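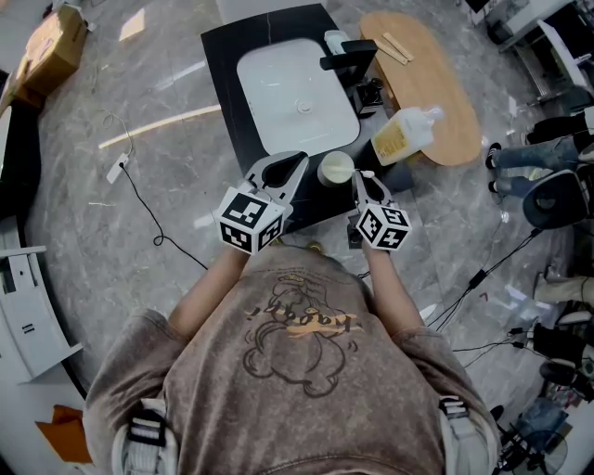

Esmaeil Shirazi
Contributing diarist

Print | E-mail

Tuesday, September 25, 2018

Woke at five with the tooth again. It keeps better hours than I do. Lay there composing a letter to the dentist in Pellcombe, who told me in August that it would "settle." It has settled, the way a family settles in Ohio.

Bathroom first. I have a system for mornings now, which is to put everything small on the counter the night before and then fail to find it. Cotton swabs, clove oil, the pills. The clove oil makes me smell like a ham.

Zeeshan Farooqui called at 10 to ask if I'd finished the chapter on the Grisine canal. I said I was deep in it. I was deep in a bowl of oatmeal, lukewarm, left side only. He wants 1465 checked again. He thinks the lock was dug later and that I have copied somebody's mistake, and I have a bad feeling he's right, so I was short with him.

Walked to the library. Closed for carpet. Walked back.
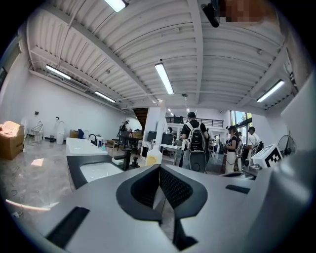
Evening

Soup. Found the date in my own notes, page 40, in my own handwriting, with a question mark beside it that I had apparently decided to ignore. Wrote to Zeeshan and conceded the lock but held firm on the towpath. A man has to keep something.

The dentist can see me Thursday. Her receptionist asked me to rate the pain out of ten and I asked whether she meant the tooth or the chapter. Silence on the line. Clove oil, bed.

Print | E-mail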